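Bench news from the Hitine workshop

So the arm has moved in on the old wooden table by the window, and I've barely been home since! Sorin Vasiliu talked me into giving it a practice job that doesn't involve foam blocks (I was sick of foam blocks), and Lenuța Zamfir rewrote the slow approach over 4 evenings in October. Her version creeps in at the end – much kinder to my nerves than mine, which came down like a hammer. We're keeping every run, good or bad, and the folder is up to 62 now.

Gripper, dark gray hardware and a thin blue cable:

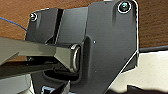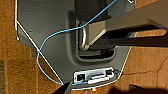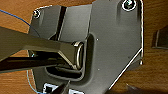 Next on my list is the wrist bracket, because I printed it at the wrong angle twice and I'm too stubborn to buy one. If you have a spare roll of the tough filament, I'll trade you 11 bearings and a coffee for it. Horațiu Moldovan has the key to the parts cupboard, so ask him before you go looking for the small hex drivers – and please put them back!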